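Filed under: Workshop Tips > Bench Robots > Grippers and Fingers

Comparing Gripper Fingers on a Small Arm: Tips From the Bench

If you have two or three sets of fingers in a drawer and want to know which ones to leave on the arm, run the same short test on all of them. Mahlet Tesfamariam and I did this in November with a Satum arm and finger sets from Orken and Chala. These are the things worth copying.

Pick one job and keep it

We used sorting small parts from one bin to another. Each finger set got 200 picks. Fewer than that and a bad run of awkward parts will decide the result for you. Use the same parts for every set and tip them out the same way each time.

Tighten, then check again

Finger screws work loose. Snug them before you start and check them after 30 picks. The Chala set needed a quarter turn at that point and then stayed put. The Orken set has a locating pin and didn't move.

Set the force low first

Start at the lowest grip force and go up one step at a time until parts stop slipping. Write the number on tape and stick it on the arm. If you raise the force for one set, note it. Don't compare a set at high force with another at low force and call it a fair test.

Wipe the fingertips

Use a dry cotton rag. Alcohol is fine on bare plastic but it softened the glue on our rubber pads. Lensa Negussie lost one pad into a box of washers this way.

Put the camera where it sees both tips

On a wrist mount, tilt the camera until both fingertips show at the bottom of the view with the gripper open. If you can only see one, you will misjudge the center every time. Lock the mount and mark its angle with a paint pen.

Watch for glare in shiny bins

Glossy plastic throws the ceiling lights straight back at a wrist camera. In the yellow bin the worst spot is on the floor toward the left, where the reflection comes up almost white. A small bright part lying there would be hard to pick out. Turn the bin, move the lamp, or lay a sheet of matte paper on the floor of the compartment. Scuffs and pale residue can confuse a vision program too, so wash a bin before you blame the software.
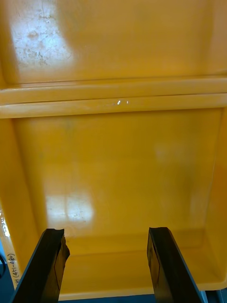

Label bins on the rim

Black marker on the rim can be read when the bin is full. Write the range of part numbers and go over it when it fades.

Mind the ledges

Program the arm to lift clear of any divider before it travels sideways. We use 2 inches of clearance with the Nullerach controller.

What we kept

The Orken fingers stayed on. They dropped fewer washers, and swapping them takes one hex key. The Chala set is better on soft packets and lives in the top drawer with its screws taped to it.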